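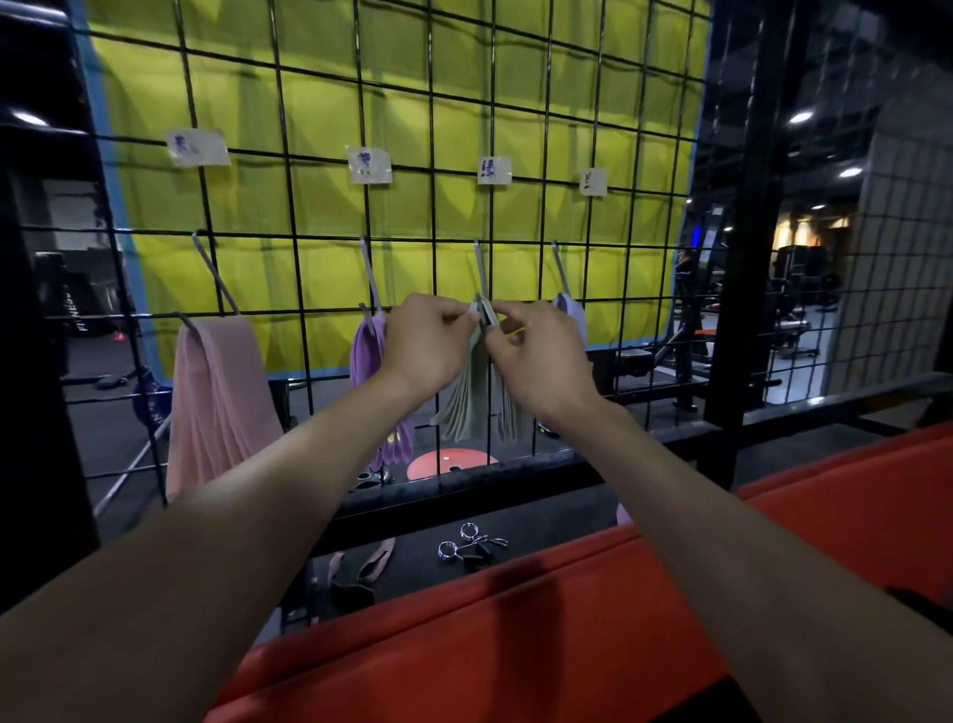
*Resistance bands on the hook panel, one colour to a hook position.*

# Trillari Band Cell – setup and care

The Trillari is a single-arm sorting cell for fabric resistance bands. It takes loose bands from a flat surface, folds them and returns them to a wire grid panel. The Drimex two-finger gripper is standard; the Danladi wide-jaw version is fitted to order.

## Teaching the fold

Folds are taught by hand demonstration. Work on a matte, padded surface at the same height as the one the arm will use. Lay the bands parallel, with the ends you want gripped facing the operator. Fold one band at a time and keep the fingers near the end of the fabric – the controller takes its grip point from the fingertips.

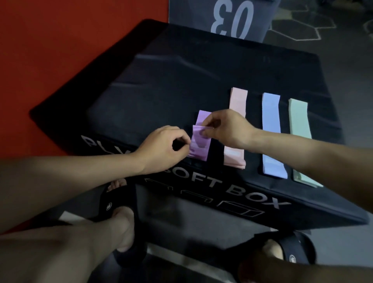

Press each fold flat before starting the next. A fold that springs open will be recorded as two layers and the gripper will close too high. Record 30 folds per colour, then run the check routine at 90 per cent speed.

## Care

| Item | Interval |
|---|---|
| Wipe finger pads with a dry cloth | every 800 cycles |
| Re-zero wrist | after any collision stop |
| Check hook positions | when the panel is moved |
| Replace finger pads (part 13) | each March |

Don't use solvent on the pads. It hardens the rubber and thin fabric will slip.

If the arm picks two bands at once, separate the pile and lower the grip force one step. Tangled bands should be pulled apart by hand and laid out again.

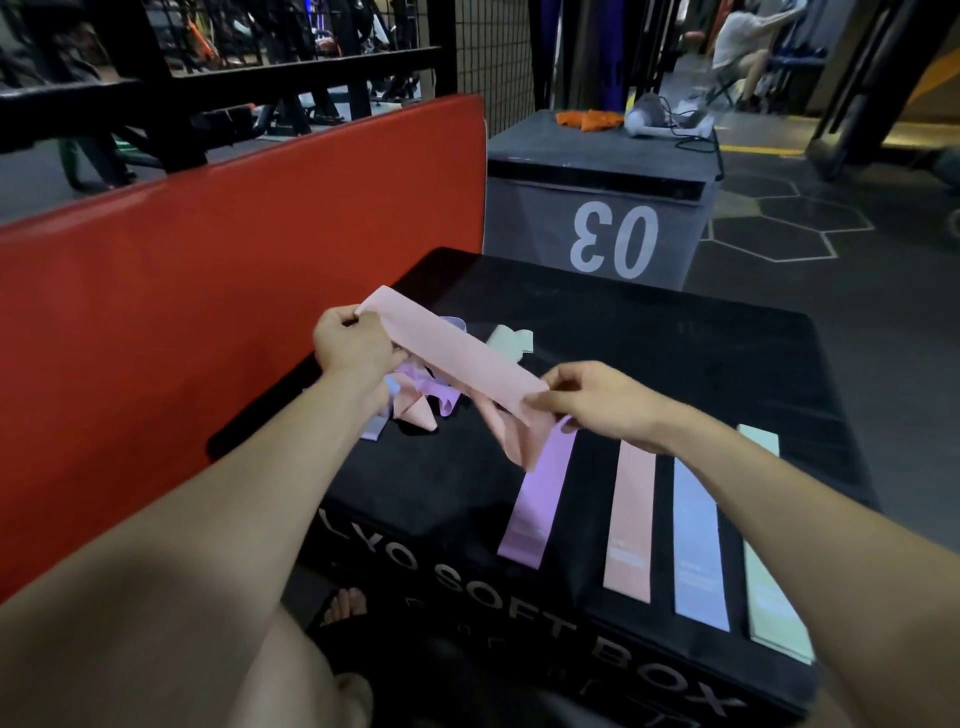 *Laying out by colour from a loose pile.*

Spare pads and hooks are stocked by Filley. For service bookings, contact Ebere Tamuno and quote the serial number on the base plate.

Page revised 3 September 2023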